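Minutes – Cell Review, Unplanned Gripper Release, Station 2
Jascombe site, 18th June
Chair: Alfie Cheetham
Also present: cell engineering, maintenance, site safety, Hestov (by phone)
Apologies: Catterall purchasing

1. Minutes of the May meeting
Accepted with one correction. Item 4 should read "right arm," not "both arms."

2. Summary of the fault
During bracket handling at station 2 the right gripper opened without a command while the arm was moving away from the tray. The bracket fell on the table and slid to the floor on the operator side. No injury. The operator pressed the stop and both arms halted. The cell was locked out and tagged by maintenance.

The log shows the last good grip signal at cycle 828 of the shift. The signal then dropped, came back and dropped again. The controller treated the second drop as a restart of the gripper and ran its homing move, which opens the fingers. The left arm logged no errors.

3. Cause
Maintenance reported that the gripper cable on the right wrist had worked partly out of its connector. When the wrist turned past 65 degrees with the arm extended, the loop pulled tight and the contact opened. The fault was repeated by hand four times with arm power off and the meter on the cable.

Cable length was questioned. The drawing calls for 600 mm between the wrist and the first clip. The clip on the right arm had been moved toward the wrist during the May gripper change and the change was not written up. Hestov's view is that the cable itself is sound and that the clip position explains the strain. Cell engineering agrees on the clip but does not accept that the connector should let go under that load. Left open.

4. Homing behavior
Longer discussion. The homing move on restart is a default in the Wudum cell software and was never reviewed for this station. Site safety regards it as the more serious finding – a loose cable will happen again somewhere, and the gripper should hold its last position when it does. Hestov confirmed that the setting can be changed without a new software release. A held part will then need a manual release from the pendant, and the restart sheet must say so.

5. Guarding
The low screen on the operator side stops short of the table edge. Extending it was agreed. Material to be ordered through Catterall.

6. Actions
6.1 Return clip to drawing position, right arm. Check left arm against the same drawing. Maintenance.
6.2 Fit locking connectors to both grippers. Cell engineering.
6.3 Change restart setting to hold position and test with the cable pulled, at low speed, tray loaded. Cell engineering with Hestov.
6.4 Revise restart sheet. A. Cheetham.
6.5 Extend screen. Maintenance.
6.6 Add cable and clip check to the start-of-shift list. Site safety.

Station 2 stays locked out for production until 6.1, 6.3 and 6.5 are signed off. Test running at low speed is allowed with maintenance present.

7. Any other business
One question was taken from the operators and is recorded after the attachment.

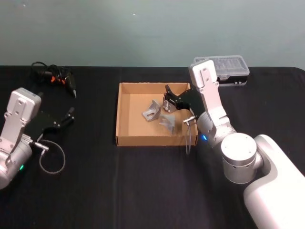
Can the cell be restarted from the pendant after a grip signal fault if the part is still held?

Only after maintenance has checked the gripper cable and cleared the fault. Until the new setting is tested, a restart may open the fingers, so the part is to be supported or removed with the arms locked out first.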